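Washed the whole shelf of little glass bottles this morning, all 39 of them, and I'm still grinning at how they look with the light coming through! So here are my notes on cleaning and keeping small collectable glass at home: old scent bottles, snuff bottles, inkwells, salts and the odd decanter stopper. It's all kitchen-table stuff, nothing fancy.

## Before any water goes near it

Look each piece over with a torch first. Hold the light behind the glass and turn it slowly. Chips on the foot are easy to spot, but the fine cracks round a neck only show when the light catches them side on (my best Tulutitz inkwell has one, and I'd owned it for years before I found it). Anything cracked, painted, gilded or glued stays dry. A soft make-up brush does wonders on those.

Inside-painted bottles never get washed. The painting is on the inner wall and even a damp cotton bud can lift it. Dust the outside, leave the inside be, and enjoy it!

## Washing

- Line a plastic bowl with a folded towel. I don't wash glass straight in the sink, and I swing the tap out of the way too.
- Lukewarm water, one small drop of plain washing-up liquid.
- One piece at a time. Yes, even when there's a queue.
- Take stoppers out first and keep each with its own bottle. I use an egg box, with the stopper sitting next to a slip of paper with the shelf number on it.
- Rinse in water of the same temperature. A cold rinse after a warm wash is asking for trouble.

For a cloudy inside, try a spoonful of white vinegar and leave it overnight. If it's limescale it'll shift beautifully. If the cloud is still there after two goes, the glass itself has gone dull and no amount of scrubbing will bring it back, so stop there.

Rice and sand both get recommended for swirling. Please don't use sand! I've seen a lovely little Rolia scent bottle scratched all over the inside from it. 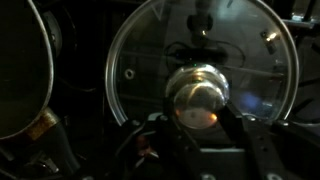
**Can I use window cleaner on coloured glass?**

Better to leave it in the cupboard. Most sprays contain ammonia, which can dull gilding and enamel, and plain water with a drop of washing-up liquid gets coloured glass just as bright.

## Stuck stoppers

My favourite job, because it feels like magic when one goes. Put a drop of light vegetable oil round the join, stand the bottle somewhere safe and forget it for a day. Then wrap the neck in a cloth and twist very gently, both ways. Still stuck? More oil, another day. The longest I've had took from the start of May until almost the end of it, and it came out whole.

Never tap it with anything metal, and never use the stopper as a handle.

## Drying and putting back

Upside down on a towel for the outside. For the inside, roll a strip of kitchen paper into a wick, push it in so it touches the bottom, and leave an inch sticking out. Pull it out next morning. Put the stopper back only when the inside is bone dry, or you'll have mist in there for months.

A dab of museum wax under the foot keeps things from creeping along the shelf. A bit the size of a lentil is plenty.

## Keeping a list

Do write things down! I use a cheap notebook from Akinola with a line for each piece: where it came from, height, colour, any damage, what I paid. Number 40 is already waiting for its line, a squat green salt from the Prerura fair, and it needs a good soak first.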